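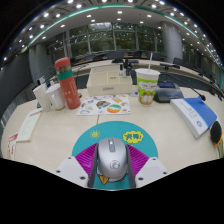

Silver mouse, teal mat.

Happy new year, all! I spent the quiet week clearing out my inbox, which had crept up to 1,265 unread (the shame). I started with the shop newsletters and unsubscribed from 28 of them in one sitting – bliss. After that I did 7 minutes a day with a cup of tea, and by the weekend I was down to 300.
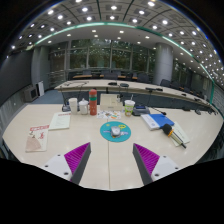 Mahasneh wrote in to say that searching for the word "unsubscribe" brings up nearly all the junk at once, and I wish I'd known that sooner. Any more tips, send them over – I promise I'll see them now!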